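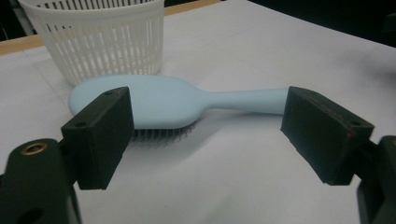 手持夹爪的两块黑色指垫之间，一把浅蓝色梳子平放在白色桌面上，后方是白色塑料篮。

共享工坊里做出的手持夹爪，已录下287段动作

Trutbridge共享工坊最里面那张工作台，这个冬天几乎没有空过。成员伊内塞·奥茨（Inese Ots）和另外两位工坊伙伴正在做一套手持夹爪，项目名叫Stilla。到本周一晚上收工时，他们用它录下的动作已经有287段，离第一阶段定下的300段只差最后一小截！

Stilla的思路很直接：人握着夹爪，像平时收拾桌子那样去拿东西、放东西，装在夹爪上的相机从头录到尾。录下来的素材会用来训练一条桌面机械臂，让它学着做同样的事。机械臂本身也是在工坊里组装的，目前还固定在隔壁房间的底板上，等着第一批数据。

“我最早是想给自己做一个能收梳妆台的小帮手，”奥茨说，“做着做着，夹爪反倒成了最好玩的部分。你握着它夹东西，会突然发现自己平时的手有多灵巧，一把梳子从哪边下手，里面居然有这么多讲究。”

梳子确实是这一轮的主角之一。它一头宽、一头细，刷毛朝下放着的时候，梳身又略微离开桌面，夹爪张开多大、从哪个角度合拢，都得重新琢磨。奥茨的做法是每录完一段就把梳子换个朝向，有时也挪一挪篮子，好让素材里多些变化。录得顺手的晚上，她能一口气做到工坊关灯，第二天还会在群里发一长串心得，连握把上胶带该缠几圈都要讨论半天。

夹爪现在用的是第7版指垫。前几版不是太滑，就是太硬，夹圆柄的时候总往外拱，第四版还在一次演示中途整块脱落，滚到了桌子底下（大家找了好一会儿）。这一版换了表面带纹理的黑色材料，指垫做成方块状，手感立刻不一样了。奥茨说，换上去的那天晚上，她连着夹了牙刷、汤勺和一卷胶布，一次都没掉，旁边做木工的人都停下来看。

除了指垫，改动最多的是握把。早先的握把偏粗，录上半小时手腕就发酸，三个人轮流试过以后，把它削细了一圈，扳机的位置也往前移了一点。回弹用的弹簧换过两种，现在这种偏软，合拢时更容易控制力度，张开的速度稍慢，不过三个人都觉得值得。图纸的每一次改动都记在工坊的共用本子上，字迹各不相同，有几页还沾着胶水。

数据整理也在同步进行。每段录像要先看一遍，标出开始和结束的位置，再写一句简短说明，比如“拿起梳子，放进篮子”。这项活儿看着枯燥，三个人却把它排成了固定节目，每周一晚上边喝茶边标，碰到夹爪扑空的片段就一起笑一阵。扑空的片段也会留下来单独归类，奥茨打算以后拿它们做对照。

Stilla在工坊里已经带出了连锁反应。Sheehan街那边的另一家共享工坊听说后，派了2个人过来，把夹爪拿在手里玩了整整一个下午，临走时带走了一份图纸，准备自己也做一套。两边已经约好，尺寸和指垫的安装孔位保持一致，这样零件可以互换，录下的素材将来也能放在一起用。对方想先从厨房用品录起，奥茨这边继续做梳妆台和书桌上的东西，分工就这么定了。

接下来的安排排得很满。录完300段以后，团队会先拿梳子这一项做小规模训练，看看机械臂能不能稳稳地把它拿起来；之后再加入形状更麻烦的物件，名单上已经写着眼镜、发夹和一只软布袋。奥茨最期待的是发夹，她觉得那会是对指垫的一次大考，为此已经在画第八版的草图，打算把前端收窄一些。

工坊计划在一月的开放日上把夹爪摆出来，让到场的人亲手试一试。桌面会照平时录制的样子布置，梳子和篮子都在，想试的人握住夹爪，夹起来，放进去就行，小朋友由大人陪着也可以参加。图纸和零件清单会打印几份放在门口，取完再印。当天场地仍在Trutbridge工坊一楼，从Wolden路一侧进门，下午2点开始。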